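The Long Way Around a Laundry Basket
Two grippers, one washing machine, and a small workshop that has learned to be patient about both

19 June 2024

The first thing Ghazala Pirzada does when I arrive at Kakakhel is hand me a dish towel and ask me to pick it up off the table without using my thumbs. I try it with the sides of my hands, and then with two stiff forefingers, and I get it on the third go, feeling rather pleased with myself. Then she asks me to do it again with the towel pushed down into the bottom of a mixing bowl, and I am at it for a good long while before she takes pity on me and goes to put the kettle on.

She has given this same little test to everyone who has come through the door, including the man who reads the electric meter (he was very good at it, she tells me, and they nearly offered him a job). It is her way of getting people in the mood for grippers.

Kakakhel is a testing workshop. Companies that build robots for homes, or that hope to, pay it to try out the parts they are thinking of buying, and to write down in plain language what those parts are like to live with. There are two rooms and a long corridor, and a great many drawers. Pirzada runs the arms. Her colleague Visitación Echevarría looks after controllers and cameras, and she also keeps the notebooks, which are real paper ones with stained covers and which I was allowed to leaf through as long as I kept my tea on the other side of the bench.

This month the job is laundry. The question from the client sounds simple enough: of two grippers, the Sketham and the Prarier, which would you want at the end of an arm that has to get clothes out of a front-loading washer and into a basket?

"People think the cloth is going to be the hard part," Pirzada says, settling onto a stool. "And it is hard, I don't want to pretend it isn't. But you lose an awful lot of your morning to the door."

I had never given much thought to my own washer door, and I have been thinking about it ever since. You have to find the edge that pulls, and pull along the curve the hinge wants and no other curve, and then you have to get your arm out of the way of the thing you have just swung toward yourself. A person does all that while talking on the phone. An arm that pulls in a straight line will simply load up its own joints until the controller decides it has had enough and stops, with a polite message on the screen. Echevarría has a page in the notebook for those messages - 20 of them so far, copied out by hand - and she reads me her favorites in a flat, official voice.

The two of them have also spent a fair amount of time on the matter of where the basket goes. Put it too near the machine and the door has nowhere to swing. Put it too far back and the arms are reaching across themselves, with the cloth trailing over the floor between. They settled on a spot by trial and error, and it's close to where I would have put it myself, which I found oddly comforting. 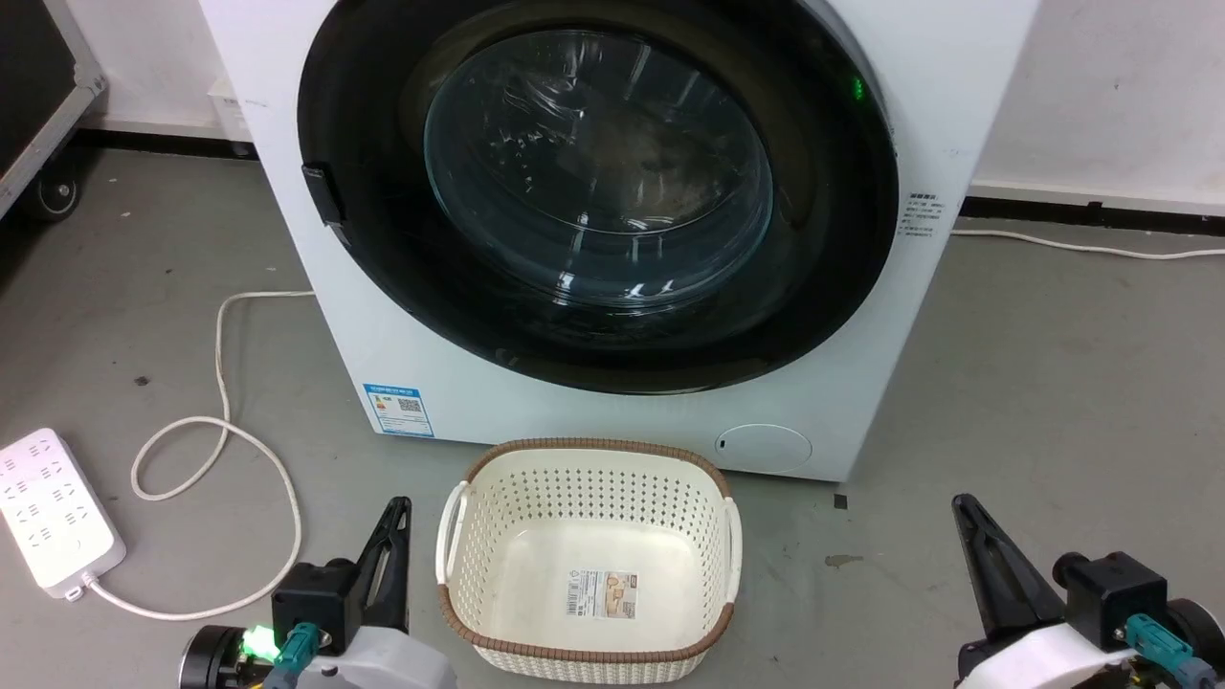
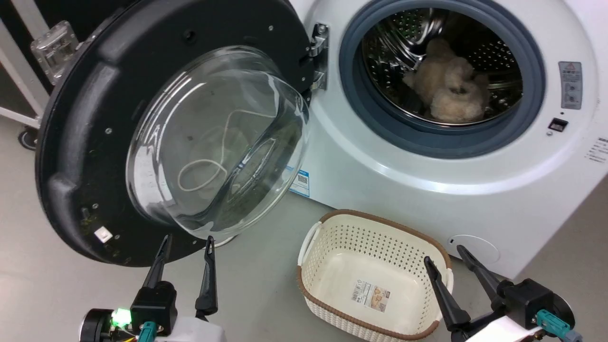 The washer with its door shut, and with its door open and a shaggy beige bundle waiting in the drum.

Soft things in a steel drum

Fluffy loads are where the two grippers part company. The Sketham closes quickly and with a good deal of conviction, and when it gets hold of a thick pile it keeps it. What it doesn't do so well is let go. Pirzada shows me a fleece blanket that followed the fingers back up after every release, like a puppy that doesn't want to be left at home. She now has the arm give a small shake over the basket, which helps, though it looks a bit rude.

The Prarier is slower and gentler, and I will confess that I liked it better just from watching. It seems to feel its way in. On a thin cotton shirt it is lovely. On anything shaggy it tends to come up with a pinch of fluff and nothing underneath, and then it has to go back down and try again. In one run of 10 attempts on the fleece it brought the blanket out seven times. The Sketham managed nine on the same blanket, and then dropped a pillowcase it should have had no trouble with at all.

"I'd like to marry the two of them," Echevarría says. "The Sketham's grip and the Prarier's manners."

Her own complaint is about cameras. A view from high up is fine for finding the basket, and very little use for seeing what lies at the back of a drum, and glass and shiny metal both throw reflections that a depth camera can take for solid objects. She has been comparing a small camera mounted near the wrist with the one up top, and trusting each of them for different parts of the job. The wrist camera gets the drum. The high one gets everything else, and the moment when one hands over to the other has caused her more grief than any piece of cloth.

The arithmetic of lint

By the end of June they hope to have logged 700 pickups with each gripper, after which the report goes off to the client, a firm called Postercombe that would like to put arms into shared laundry rooms in apartment buildings. Pirzada is cautious about what the report will say. She would choose the Sketham for towels and bedding, and the Prarier for clothes that somebody cares about, and she suspects the client was hoping for one name.

There is also the lint, which gets into everything. Echevarría cleans the fingertips after every session with a soft toothbrush, and she has begun writing down how the grip changes when she skips it. The Sketham minds more than the Prarier does, on the evidence so far, but she wants another couple of weeks before she will put that in ink.

I stayed until early evening, longer than I had meant to, and when I left they were starting on socks.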